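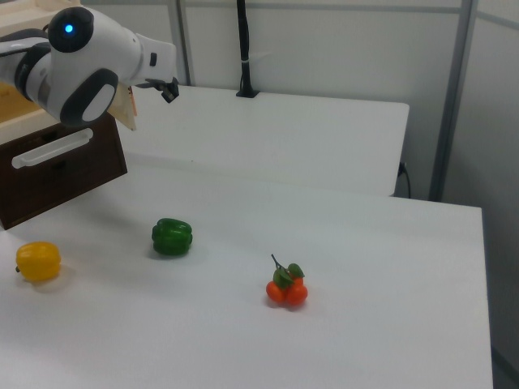
Wamley Produce and Storage Set

README

Wamley is a small collection of artificial vegetables and fruit, together with the boxes and drawer units they are put into, set out on top of, or taken away from. This file covers what is in the collection, how the pieces are named, and how the pictures and notes are organized.

The set was put together by Zerrin Akyol and Bülent Türkmen. Ragnvald Fjeld wrote the naming rules. Questions about labels should go to Vasylyna Ostapchuk, who keeps the current label list.

Contents

The release has 500 short entries. Each entry is one tabletop layout with pictures and a plain-text note. The notes say which items were meant to be out, which storage piece was used, and what the tidying task was.

The folders are:

items – one note per produce piece
storage – one note per box, tray or drawer unit
layouts – the entries themselves
labels.txt – the current label list
changes.txt – what changed between versions

Produce items

pepper_yellow
Artificial bell pepper, yellow, with a short dark stem stub. It may be upright or on its side. Both count as the same item, and the position goes in the layout note.

pepper_green
Artificial bell pepper, green and glossy, with ribbed sides. Under bright light it picks up small reflections on the upper surface. Annotators should include these when they outline the pepper.

orange_cluster
Small orange fruits joined together, with green leaves and a thin dark stem that curls upward. The cluster is one item. Do not label the fruits separately, and include the leaves and stem in the outline.

tomato_cluster
Red tomatoes in a group. Same rule as for the oranges: one cluster, one label.

Storage pieces

drawer_brown
Dark brown wooden drawer unit with a white horizontal bar handle on the front. Label the handle as part of the unit.

tray_light
Light wooden tray or box, pale tan. It is often kept on top of another piece. When it is only partly in view, label what shows and leave the rest.

case_cream
Cream plastic storage box, tall and slightly tapered, with rounded corners, a shallow recessed top and two arched handles. One side has a plain panel and another has vertical ridges. It has a thin cream door panel, which gets its own label, case_cream_door, whenever it stands open.

box_brown
Dark brown box with straight sides, sharp corners and a faint wood grain. When case_cream stands on it, very little of the top shows, so the outline has to follow the narrow dark border.

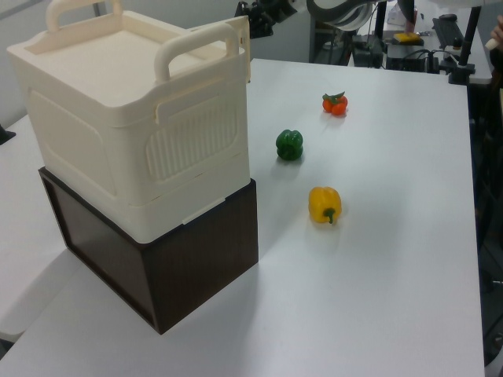

Layout notes

Every note has 4 lines: items, storage, task, remarks. Remarks can be left blank. An item that is hidden in one view stays on the items line if it is part of the layout.

Stacked pieces are written from the bottom up, for example box_brown, case_cream. Shadows on the white tabletop are never labeled.

Known issues

The earliest layouts used "bin" for any open container. Tarık Yazıcı replaced most of these in June, but 8 notes still have the old word. They are listed at the end of changes.txt.

Some notes give left and right from the front of the table and others from the side. Check the picture before relying on either word.

Version 3 is the current one. Earlier versions used separate labels for stems and leaves and should not be mixed with it.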